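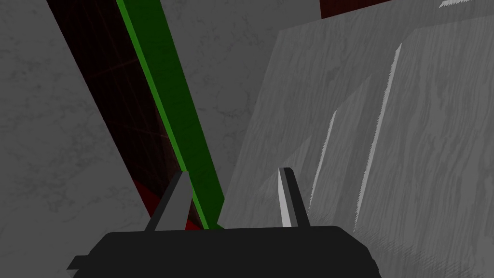 Ititz had its open afternoon in December, when the car park at Brunness is mostly puddle, and I went because the invitation promised progress on housework. I have been promised progress on housework since I was a child. I have a vacuum cleaner that goes round by itself and has to be rescued from under the bed, so I arrived with an open mind and low expectations.

You sign in, you get a lanyard, and you are led past the coffee to a row of screens. Very little of the housework at Ititz happens in a house. It happens in simulation, in rendered rooms where a robot can be sent at a cupboard all night long and nothing gets chipped. Our guide called this "the cheap seats". There were 12 of us on the tour and we all nodded as if we had cupboards like that at home.

The question I had written on my hand was whether any of it could do a chore yet. The reply took most of an hour. Tidying, it seems, is a great many small problems standing in a queue. The robot has to get to the right bit of the room, work out which surface is a door and which is just a wall with ambitions, get its gripper somewhere useful and then not barge into everything on the way out. I can do all four while on the phone to my sister, but I have had 50 years of practice and a good deal of shouting.
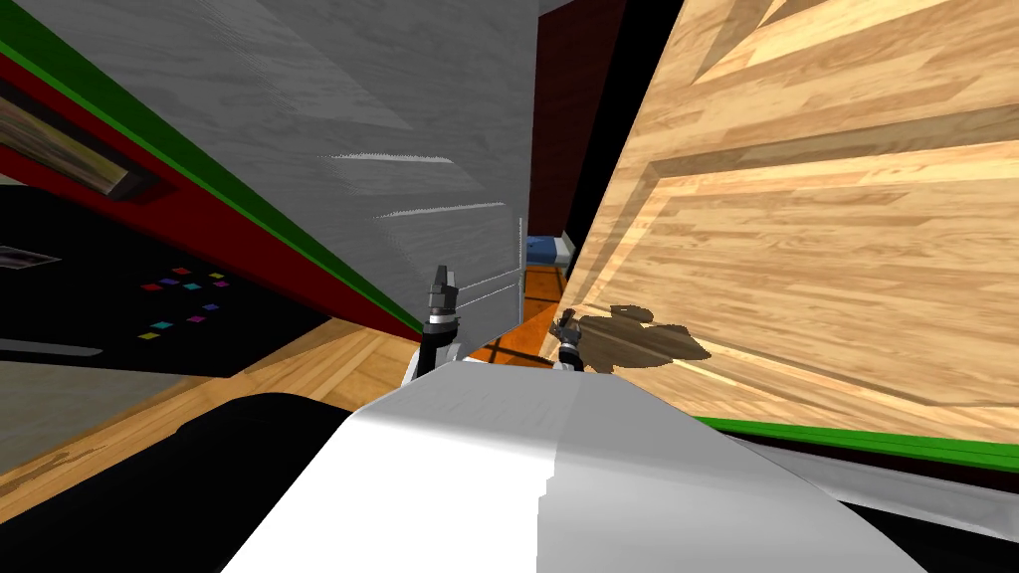 The team's favourite argument, and I heard it from three different people, is over how odd the rooms ought to be. One side wants plain walls and sensible cabinets. The other wants green trim, deep red panels, wood grain in colours no tree has tried, and the whole lot changed again the next morning. Their case is that a machine brought up in one beige kitchen will only ever cope with one beige kitchen. I found myself siding with the odd-rooms party, having once rented a flat in Cliltberg where the bathroom was orange up to the ceiling and I still had to clean it.

I asked what a good day looked like. A good day, I was told, is when the robot fails in a new way. I wrote that down to use on my employer.

There was a talk after this, held upstairs with too few chairs, on getting from the simulated room to a real one. The speaker was fair about it. Friction is a nuisance. Handles are a nuisance. Anything soft, such as a towel, a duvet or a cat, is a very great nuisance. A man near the front wanted to know when he could buy one to do the ironing, and was given a biscuit.

What they would commit to was narrower: fetching, putting away, opening and shutting, in places that don't change much. The firm has 2 trials planned with Moynihan, who run stockrooms and would like shelves tidied while the staff are asleep. Shop floors are easier than homes, apparently, as shop floors have fewer socks.

Back downstairs we were allowed to stand by the screens and get in the way. I spent longest at the gripper views, which are oddly absorbing in the manner of watching someone else park.
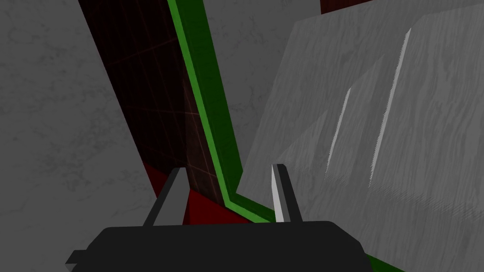 Gripper view from the simulator, with the green trim and a good deal of grey wood grain.

My verdict, for those who only want that: not yet, and don't sell the mop. I came away thinking better of the people and no better of my chances of being spared the washing-up. The coffee was good, the lanyards have to be handed back, and if you go to the next one, take the earlier bus from Brunness, as the later one stops short of the station and you walk the rest in the dark.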